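Good Habits at the Bench: the Gallery

Welcome to the gallery for our shared-workspace rules! Chenxi Long and I put it together in November, after the fourth rewrite of the Cukholm bench guide, and we had a lovely time doing it. The guide covers any set-up where two arms work over one table, and it has 7 rules. Everyone who books time on a bench signs up to them, simulated or real — the same sheet covers both.

Why bother with rules in simulation, where nothing can get hurt? We get asked this a lot, and I love the question. Habits carry over. Someone who has run 4,000 trials with sloppy limits on screen will bring those limits along to the real bench, and that is a bad day to find out. So a simulated cell gets the same check sheet, the same speed caps and the same sign-off as a real one. 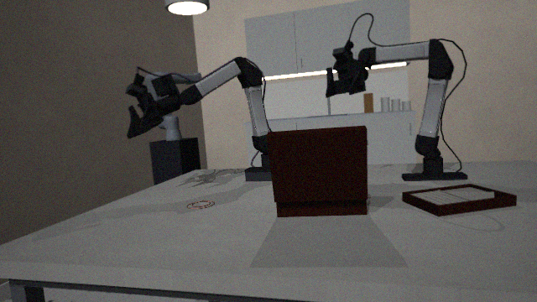
Rule 3 is my favourite, the one about the shared middle. Only one arm may enter it at a time unless the task has been written up as a two-arm task, and the write-up has to say which arm gives way. It sounds fussy! But it has cleared up more arguments between the Panero and Deluvitz groups than anything else we've tried.

Rule 4 deals with cables. Work out the slack with the arm at full reach, in every direction the task allows, and do it again whenever a wrist or a camera is swapped. Model the cable in simulation too, if you possibly can (Dai has a tidy method for this, written up at the back of the guide).

Rule 5 is about keeping records. Save the starting layout with every run, along with the speed cap and the name of whoever signed it off. A set of 300 runs with no layouts is a set you'll be doing again.

Corrections to the guide are very welcome, especially on rule 6, where the wording on hand-overs still needs work. Chenxi is collecting them for the next version.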